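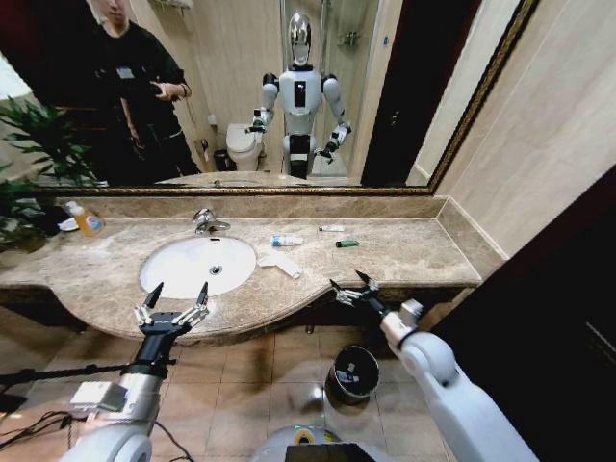 A bathroom counter is a horizontal surface, my sister told me over the phone, and a horizontal surface in your house has about a day before it turns into a drawer with no front. She was responding to my announcement that I was going to clear the vanity, keep it clear, and write about it. She has heard announcements from me before. She still brings up the spice rack.

Nov 18, 2019

So, the vanity. It came with the house, along with the beige tile and the mirror, which has an ornate gold-and-brown trim that I would never have picked and have grown fond of, the way you get fond of a neighbor's loud dog. The counter is marble, curved along the front, brown and cream with a lot going on in the veining. I used to think this was a point in its favor. What a busy pattern does is hide things. You can lose a cough drop on that counter for a month.

I bought a tray first, naturally. It was a Skasanetti, from the home store out in Hembridge, and it was supposed to "gather" my "essentials." The trouble with a tray on a curved counter is that a straight-edged object never looks as if it belongs there, and it took up the exact patch of marble where I put my elbow. It also gathered. It gathered bobby pins, a hotel sewing kit, two kinds of floss and a receipt. By the time I gave up in March, the tray had more on it than the counter did, and I had to lift it up to clean under it, so now I had two surfaces to wipe.

The tray holds seed packets in the garage these days and seems happier.

This time I bought nothing. I emptied the counter into a laundry basket and made a rule: a thing could come back when I'd reached for it and been annoyed that it wasn't there. It's a slow method. It also means you stand in the hall with toothpaste on your chin, rooting through a basket like a raccoon, and you learn a fair amount about yourself.

**The soap** came back first. It's the orange kind in a plastic pump bottle with a label that could direct air traffic, and it lives at the left end. I did once decant soap into a tasteful amber dispenser, along with everybody else in America, and the pump seized inside of 4 weeks. The loud bottle works. I have made my peace with the label.

**The soap dish** sits beside it, small and white. Yes, I have pump soap and a soap dish. The dish is where rings go, and hair ties, and the back of the earring you will never see again if it falls in the sink. I tried to talk myself out of it and lasted until the first dropped earring.

**The plant** never left, strictly speaking. It stands at the left edge in front of the mirror and it's the one thing in that bathroom that gets better when ignored. The mirror gives you a second helping of it for free. I did move it to the windowsill downstairs for a weekend, in the name of rigor, and the counter looked like a dentist's.

That's the left side, and the left side is fine. I could write a smug little magazine piece about the left side.

The right side is where the sink stops and a long stretch of open marble begins, and whoever laid out this vanity set the bowl well off to the left, I assume so that there'd be room for a person to do her hair. In practice it's a landing strip. Things come in from pockets. There's a small white-and-blue bottle that will not stay upright for anyone and spends its life on its side. There's a little white tube toward the back. There's something folded and white that I keep walking past, and a green thing in the shape of a cylinder that has no business in a bathroom at all, and I've stopped asking.

I tried a few cures for the right side:

- A lidded jar. It became a jar with things around it.
- The drawer underneath. Full. It has been full since before we moved in, I suspect.
- A wall shelf, a Somaleck, 600 grams of brushed metal with 4 screws. I got as far as holding it up against the tile and picturing the drill, and took it back.
- Glaring.

What has more or less worked is a nightly sweep, and I do mean sweep, with the side of my hand. After I brush my teeth I push everything from the right side down to the end by the wall, wipe the bare part, and deal with whatever is in the pile. Most of it is two steps from where it ought to be. The wastebasket is right there next to the toilet. The tube could go in the cabinet if the tube's owner would put it there, and we've had a talk about that.

For the wipe I use a damp cloth and a drop of dish soap, then a dry cloth. I say this with feeling because for nearly a year I used vinegar on everything, and vinegar on marble leaves a dull ring you can only see from the side, which is how I see it every morning while I wait for the shower to warm up. There's a stone polish by Tshabalala that people swear by. I swore at it, mostly, but the ring is fainter.

The faucet gets the dry cloth too. It's a plain chrome single lever, and if you give it ten seconds at the end, the whole room looks as if somebody competent lives there. I recommend this above all the other cleaning I know how to do, especially with company in the driveway.

A reader wrote in after the linen closet post to say she keeps 2,000 cotton swabs in a cookie jar and feels great about it. I think about her often. I don't have the counter for it, but I have the jar.

My sister is coming for Thanksgiving and has already said she'll be using the upstairs bathroom. I'm doing the right side again Wednesday night, after everyone's brushed their teeth.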